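Visit Report: Open Day at the Nyarko Automation Workshop
Student: Lamisi Issahaku
Course: Introduction to Automation, second year
Date submitted: 3 August 2021

1. Purpose of the visit

Our class was asked to visit a place where robots or robot tools are used and to write up what we learned. I chose the open day at Nyarko, a small automation workshop in Feltarport. I went with my project partner, Kobina Amissah. He took notes on the talks, and I took notes on the hands-on part. This report covers both, but most of it is about packing and sorting of mixed items, which is the subject of our project next term.

2. Getting there and the program

The workshop is a short walk from the bus station. There were 23 visitors, mostly students and a few people from local shops. We signed in, got a sheet with the program, and were split into groups. The program had three parts: a talk on picking, a tour of the conveyor room, and a session with household goods. The talk started late, so the tour was cut short and we did not see the labeling machine.

3. The talk

The speaker explained that picking looks simple until the items change. A line that handles one kind of carton all day can use one fixed grip. A line that handles returns or mixed orders has to deal with a different shape each time. She showed a chart from the workshop's own trials on the Rillora line, where the machine handles up to 880 items in a shift. Most of the stops on that line came from soft packages. Kobina asked if suction would solve this, and she said it works on flat cartons but loses its seal on wrinkled film.

She also talked about finger pads. A softer pad gives a better hold on odd shapes but wears out sooner. The workshop changes pads after 4 weeks of normal use. I had not thought of pads as a running cost before this.

4. The session with household goods

Each group spent half an hour at this part. We were told to watch how each thing was held and to write down which items we would expect to be easy or hard for a machine. 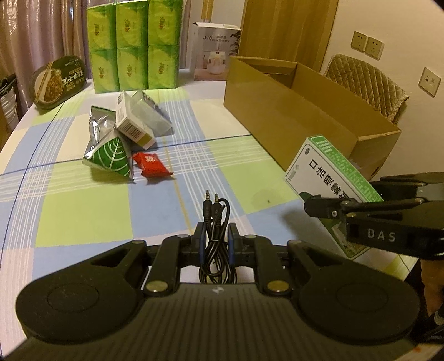
Our project is about sorting items by how they should be gripped, so this was the most useful part of the day for me. We plan to use three classes: stiff boxes, soft packs, and loose or flexible things. The humidifier box and the little white box with the barcode both go in the first class without any argument. The silver foil snack bag goes in the second. The coiled audio cable held between the blue-edged finger pads is in the third, and I think this class will give us the most trouble - a cable has no flat side to aim for, and a plug can catch on whatever is next to it. Kobina wanted to put the tissue packs with the boxes when they are stacked neatly. I put them with the soft packs. We did not agree on this and will test it.

5. The conveyor room

The tour was led by a technician who works on the Dudov cell. This is a single arm over a belt, with a light curtain on both sides. He stopped the belt by putting his hand through the curtain and then showed us the steps to restart it. The restart has to be done from the panel outside the cell, where the operator can see that no one is inside. We were not allowed to try it.

6. What we will use in our project

We will keep the three classes but add a note for each item on which side to grip first. We will also start with the flexible items and leave the boxes for later - in our first plan from March it was the other way around. We still need to borrow a scale and find out what pad material the school lab has in stock. Kobina will write to the workshop and ask for a copy of the chart.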